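Cista test kitchen notebook, December, cashew queso, batch 18 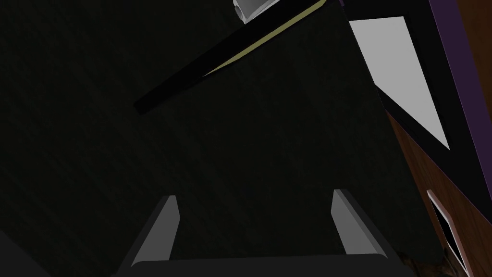
Where we left off

Batch 17 split in the hot hold again. Viorica Gavrilă called it "a sauce with a moat", and I had nothing to say in its defence. The truck opens at the Polletti lot before Christmas and the menu board is already painted with the word QUESO in letters a foot high, so we are committed.

What changed

Soaked the cashews overnight in the fridge in place of the quick boil. 977 g drained weight, written down this time. Tapioca starch up to 40 g. Swapped the nutritional yeast for the Husar flakes, which taste less like a vitamin and more like something you would choose to eat. Jalapeño brine kept the same. Smoked paprika halved after the complaints about batch 16 (mine, mostly).

Blended for four minutes, rested the blender, blended again. The lid seal is going. I have now cleaned cashew off the light switch twice this month.

09:40 Into the pan on low heat. Thickened at the point where I had stopped watching it, naturally.

10:15 Moved to the hot hold. Good gloss, drops off the spoon in a ribbon.

11:20 Skin on top. Stirred back in without lumps.

12:30 Still in one piece. A little thick for pouring over fries, fine for nachos. Loosened a cup of it with 52 ml of hot oat milk and preferred that, though Gheorghița Furtună says it now tastes "of breakfast". Try plain water next.

13:50 Faint oil at the edges. Stirred, went back in. I'm calling the limit three hours until someone proves otherwise.

Tasting

Viorica: more salt, more lime, would pay for it. Gheorghița: would pay for it if the chips were better. She has a point about the chips. The Nirkmont ones go soft under anything heavier than a light drizzle, and we bought four cases.

Cold test: a tub in the fridge sets like putty by mid-afternoon. Reheats slowly in a pan. The microwave gave me rubber at the rim and soup in the middle, and I ate it anyway.

Next

Batch 19 with 35 g starch, water to loosen, extra lime at the end. Order a lid seal. Ask the Polletti people whether our pitch has its own socket or if we are sharing with the waffle van again. Hide the good chips.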